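Replacing the subwoofer amplifier fuse, and what the crossover was doing all along

Posted Wed 11 August

The Karno is a sealed twelve-inch subwoofer from a small maker that stopped building them years ago. I bought mine used, ran it for a long time at whatever settings it arrived with, and only looked into it when it went silent in July. The fault was a blown mains fuse. The more interesting part was finding out how badly it had been set up before that.

First the fuse. The holder is beside the power inlet on the rear plate. The value is printed next to it, and the replacement must match in both rating and type. Mine is a slow-blow. A fast-blow fuse of the same rating will fit and will fail the first time the supply capacitors charge from empty. I had one of those in a drawer and confirmed this at my own expense.

With the cord unplugged, the cap turns a quarter turn counterclockwise and comes out with the fuse attached. I checked the old one with a meter (open circuit), fitted the new one, and left the unit idling with no signal for an evening. It has held. If a new slow-blow of the right value goes immediately, the problem is further in, and a plate amplifier is not something to poke at with the cover off unless you know how to discharge the supply.

Then the setup. The rear plate has a low-pass knob marked from 40 to 160 Hz, a level knob, and a phase switch with two positions. My receiver also has a low-pass filter on its subwoofer output, set to 80 Hz. Both filters were active. Two low-pass filters in series at similar frequencies give a steeper combined slope and more phase shift near the crossover point, and the result was a dip between the sub and the main speakers that I had blamed on the room.

Edmund Ziółkowski, who had the same model before I did, had told me to turn the knob on the sub all the way up and let the receiver do the filtering. I had nodded and not done it. I have now done it.
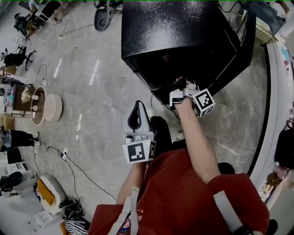
Why not leave the receiver's filter off and use the one on the sub?

Because the receiver applies the matching high-pass to the main speakers at the same time. The knob on the sub only limits what the sub plays. The mains would keep running full range, overlap with it through an octave or more, and work harder than they need to at the bottom end.

Measurements were taken with a calibrated microphone at the main seat, ear height, one sweep per position. Smoothing was light. I kept the receiver volume fixed and changed one thing at a time, with a note on paper after each sweep. The notes matter more than the software. I have folders of sweeps from earlier years with names that tell me nothing.

With both filters engaged, there was a dip of 9 dB centered a little above the crossover. Opening the sub's own filter fully removed most of it. Flipping the phase switch took out the rest. The remaining error near the crossover is small enough that I stopped.

Placement was next. Bass below the crossover is mostly determined by where the sub sits and where you sit, and equalization can pull down a peak but will not fill a null caused by cancellation. I used the usual method of putting the sub at the listening seat, playing sweeps, and moving the microphone along the walls to find the smoothest spot. The best location was a third of the way along the front wall. The corner gave more output and a large peak at 35 Hz, audible as one note that was always louder than its neighbors.

The move needed a longer signal cable. I used a shielded Cosby cable, 8 meters, routed behind the baseboard. I expected hum and got none. If you do get hum, try powering the sub and the receiver from the same outlet strip before buying anything. Never defeat the safety ground on either unit.

Level was set last, by measurement and then by ear. The measured match sounded thin at low volume, so the level is up 3 dB from flat. Most people end up doing something similar.

Still open: the auto-standby circuit. It drops out during quiet passages and takes a second or two to wake. The trigger threshold appears to be fixed. For now the switch is set to always on, and the idle draw goes on the electric bill.

Filed under: Audio, Repairs
9 comments | 8 shares

Recent posts
Ollach turntable: belt replacement and speed check
Reading a speaker impedance plot
Adugna headphone amp, one year later
Speaker wire gauge for a 400-square-foot room

This site uses cookies to count visits and remember your preferences. By continuing to browse you accept their use.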